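How to clean a plush bunny without wrecking the fur

Quick one. Had a few emails after the Bekbridge toy swap asking how to freshen up secondhand plushies, so I'm writing it down before I forget. Works for bears, dogs, whatever, but long-eared bunnies are the fiddly ones so that's what I'm doing.

What you need
Two face cloths, light coloured
A bowl of lukewarm water
Wool wash, the cheap stuff is fine
Soft toothbrush
Old towel
A plate or tray to work off
Bicarb if it smells

Before you start

Read the tag. If it says surface wash only, believe it. No tag, treat it as surface wash only anyway.

Squeeze it all over. You're feeling for beans, a squeaker, a music box. Anything hard in there and it does not go in a tub, ever.

Then lay it on its back on a clean light-coloured table. Loose fluff and grit show up straight away on white. Fan the ears out away from the head so you can get at both sides, and look under the bow if it's got one. Grime loves a bow.

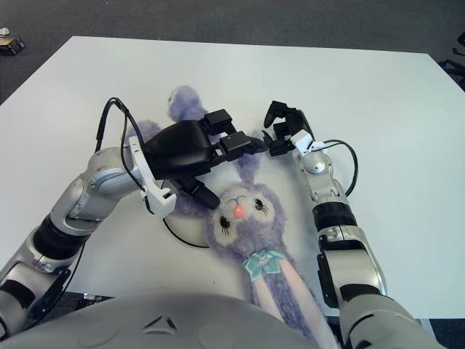 Can I just chuck it in the washing machine?
Only if the tag says so. Pillowcase, knot the end, cold gentle cycle, lowest spin. Anything with a sewn-on bow or stitched face is safer done by hand.

Step 1. Dry brush
Toothbrush, dry, short strokes the way the fur lies. Do the ears first, then the rim of fluff round the face, then the body. You'll get more out than you expect.

Step 2. Bicarb
Skip if it doesn't smell. Otherwise sprinkle, rub in lightly with your fingers, leave 28 minutes or so while you have a cuppa. Shake it off outside. Vacuum with a stocking over the nozzle if your keen.

Step 3. Test a patch
Damp cloth, tiny dab of wool wash, somewhere hidden. Back of an ear is good. Press with a dry bit of cloth. If colour comes off, stop there and stick to plain water. Purples and teals are the ones that have caught me out.

Step 4. Wipe
Put 300 mL of water in the bowl and a small squirt of wool wash. Dip the cloth, wring it hard, then wring it again. You want damp, not wet. Work from the nose outwards. Pale faces and tummies show tide marks so do the whole panel, not just the spot.

Plate goes on the table next to the toy. Cloths and brush live on that between goes, keeps the puddles off everything else.

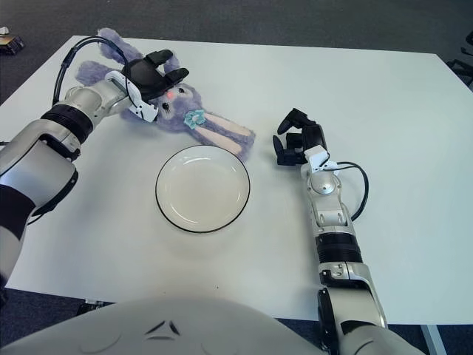 Lavender bunny on its back, ears spread, plate on the table beside it.

Step 5. Rinse
Second cloth, plain water, same order. Go over it twice. Leftover soap makes fur go stiff and it grabs dirt faster.

Step 6. Dry
Roll in the towel, press, don't twist. Then flat on an airer in the shade. Full sun will fade it. Give it 9 hours minimum, overnight is better, and flip it halfway. Hairdryer on cool only. Hot air frizzes synthetic fur and theres no fixing that.

Step 7. Fluff
Brush again once it's properly dry. Ears last. Retie or straighten the bow.

Feet and paws
Always the worst bit. Second round of Step 4 just on the ends, let it dry in between or you'll soak the stuffing.

Still smells after all that? Another go with the bicarb, longer this time, then a day on a shady verandah. If it's musty right through, the stuffing's the problem and you're looking at a restuff. Separate page for that, coming after the Trunham market.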